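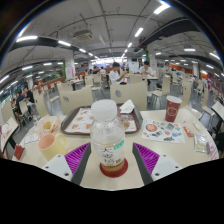 Drucken | Als E-Mail versenden
Kategorie: Lehrmaterial › Service und Gastraum › Grundstufe

Einheit 4: Abräumen und Sortieren am Gästetisch

Grundlage ist die Hausordnung des Lehrrestaurants Koltby. Bearbeitet von Yareli Cuautle, Stand Mai.

1. Ausgangslage

Nach einer Mahlzeit mit Tablett bleiben Dinge zurück, die verschiedene Wege nehmen: Mehrweggeschirr, Verpackung, Speisereste, Papier und Eigentum der Gäste. Wer alles zusammen auf das Tablett schiebt, sortiert an der Rückgabe ein zweites Mal. Sortiert wird deshalb am Tisch.

2. Reihenfolge

Zuerst kommt das Geschirr. Keramikbecher werden am Henkel gefasst, nie am Rand. Untersetzer bleiben auf dem Tisch und werden beim Wischen angehoben.

Danach Flaschen und Pappbecher. Eine Flasche mit Rest bleibt zugeschraubt und wird stehend getragen. Ausgegossen wird nur am Becken. Pappbecher vor dem Stapeln leeren.

Tüten mit Essen gelten als Eigentum des Gastes, solange er im Raum ist. Im Zweifel fragen. Ist der Gast gegangen, kommt der Inhalt zu den Speiseresten und die Tüte zur Folie.

Bedruckte Tablettauflagen prüfen: saubere Blätter bleiben liegen, fleckige kommen zusammen mit den Servietten in den Restmüll. Das gilt auch für Blätter, die nur am Rand Fett gezogen haben.

Karten, Aufkleberbögen und kleine Schachteln werden nicht weggeworfen. Sie gehen in die Fundkiste am Tresen Ivorier.

3. Zeitvorgabe

Für einen Tisch mit einem Tablett sind bis zu 90 Sekunden vorgesehen, das Wischen eingeschlossen. Gewischt wird von der hinteren Kante nach vorn, bei runden Platten zuletzt am Rand entlang.

4. Rückgabe

Der Wagen Cortés fasst die Tabletts, der Wagen Wumier nur Becher und Gläser. Flüssigkeitsreste über 300 ml in den Eimer am Becken geben, kleinere direkt in den Ausguss.

5. Aufgabe bis zur nächsten Einheit

Räumen Sie zu zweit einen benutzten Tisch ab und notieren Sie für jeden Gegenstand den Weg. Strittige Fälle bitte aufschreiben und mitbringen. Abgabe im Raum 111 bis 14 Uhr.

Diese Website verwendet Cookies. Mit der weiteren Nutzung stimmen Sie dem zu. Einstellungen | Akzeptieren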